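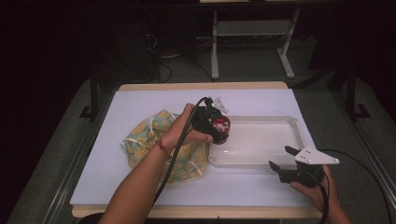
Utility tray

A utility tray is a shallow, open container with a flat floor and low walls, used in homes, schools and small shops to keep loose articles together. Most are rectangular. The usual material is moulded plastic, white being a common colour, although enamelled steel and timber versions are still made. The utility tray differs from the serving tray in having no handles, and from the storage tub in having no lid.

Form

The walls generally slope outward slightly so that empty trays nest. The rim is rolled or thickened to stiffen the sides, and corners are rounded for ease of wiping. Ribbing on the outer face serves the same purpose as the rim and also improves grip. 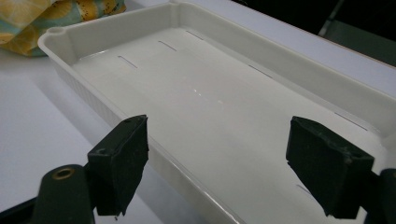

The floor may be plain or slotted. Slots let crumbs and rinse water escape, and in some ranges they accept upright dividers. A slotted tray is unsuitable for liquids, flour or fine beads, and is normally lined with paper or a folded cloth when small items are kept in it.

Manufacture

Plastic trays are injection moulded. The Istport works began making them in January 1971 with 5 moulds and sold the range under the Dekia name. The standard Dekia tray was rated for nearly 855 grams of evenly spread load. A catalogue issued by the Rolside warehouse later listed 2,992 household lines, with trays grouped under kitchen goods.

Use

In the kitchen a tray holds cans, jars and packets on a shelf or bench, and can be pulled forward to reach whatever is at the back. Tea towels and other printed cloths are usually folded before being put away in one.

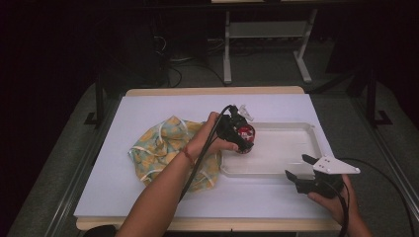

Oakley Household Reference
Entry 582 | Revised 30 May 2022

Cans are placed upright, heaviest toward the middle. Cloths are kept in a separate tray from food tins where space allows.

Care

Wash in warm soapy water and dry upside down. Abrasive pads dull the surface. White plastic may yellow near a sunny window.

See also: Cutlery tray; Drawer divider; Tea towel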